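Textiles & Everyday Life – Week 6 handout
Knitting before and after the frame

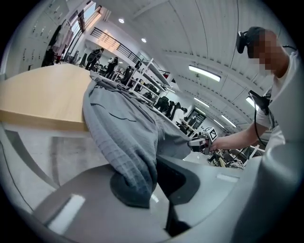
Gray ribbed knit over a table edge. Look at how the ribs fall.

Read before class: Vestergaard ch. 3 (skip the part on dye, we do that later). Tsoukalas article is optional but short.

1. Knit vs woven – recap

Woven = two sets of threads crossing at right angles. Needs a loom. Cloth stretches on the bias, hardly at all along the threads.
Knit = loops pulled through loops. One yarn can do the whole thing. Stretches every direction, more across than up and down.
Drape comes from this. Loops slide and open, so a knit folds softly where a stiff weave would stand out in a ledge.
Old inventories mix the words up all the time. "Hose" can be cut from woven cloth OR knitted, you have to check the price and the date.

2. Rib

Knit stitch and purl stitch are the same loop seen from front and back.
Put them in columns (1x1, 2x2, etc) and the purl columns sink back, knit columns come forward. That is a rib.
Pulls in when relaxed, gives when stretched. So: cuffs, necks, hems, stocking tops.
Garter ridges run sideways and are NOT rib. Half of you mixed these up on the quiz.

3. Hand knitting as paid work

Think of it as work fitted around other work. Walking, minding sheep, sitting by the fire when it's too dark for sewing.
Needles cheap, no loom, no workshop. Kids could start young.
Seltstead parish is our case for this. The stocking dealer Botetti came through in January and again after shearing. Gave out yarn, took back stockings, paid by the pair. Deductions for dropped stitches, short feet, greasy yarn.
His account book lists 200 knitters at the high point, mostly women, though a lot of the men are probably hidden under a wife's name or the other way round. One year he takes in about 3,000 pairs. Next year 2,000, and he doesn't say why. Bad harvest? Competition from the frames? Vestergaard says frames. I'm not sold, the frames are still thin on the ground that early and the drop is too sudden. Come with an opinion.

4. The stocking frame

William Lee, England, 1589. The usual story has him turned down for a patent, and goes to France. Treat the romantic bits (the sweetheart who wouldn't look up from her knitting) as later decoration.
What it does: one hooked needle per stitch, whole row made at once in place of one loop at a time.
What it doesn't do at first: rib. Plain fabric only.
Jedediah Strutt, 1750s – the Derby rib attachment. Second set of needles turns some of the loops over to the other face. Now machine stockings can grip the leg like hand knit ones.
Makes hand knitters' advantage smaller but does not wipe it out. Coarse, thick, warm things stay with hand knitters for a long time.

5. Frame rent

Many framework knitters didnt own the frame. Rent due every week, work or no work.
Compare with Botetti's knitters: low pay but no rent. Which is the worse deal? This is more or less the essay question so start thinking.

6. Sources and their problems

Account books – good on numbers, terrible on people.
Probate lists – good on what was in the house, but knitting needles often too cheap to list.
Surviving pieces – worn out, unpicked, reused. What we have is the odd stuff. The Peltuvska collection has a child's ribbed cap and a pair of stockings with the feet reknitted in a different yarn, both on the slides from last week.
Tsoukalas on mending is useful here. He reads the repairs as a kind of record, who had time and who had yarn. Pages on heels are the best part.

Terms to know: wale, course, gauge, purl, selvage, putting-out, frame rent

For next time
– Bring something ribbed from home, any fiber. Old is fine, holes are fine.
– Count the wales across your palm and write it down.
– One paragraph on the 3,000 / 2,000 question. Typed please.
– Reading packet is in the Zacharopoulos room, second shelf. Copy it and put it back, there are 30 of you and one packet.

Essay titles due by noon, same day as the reading.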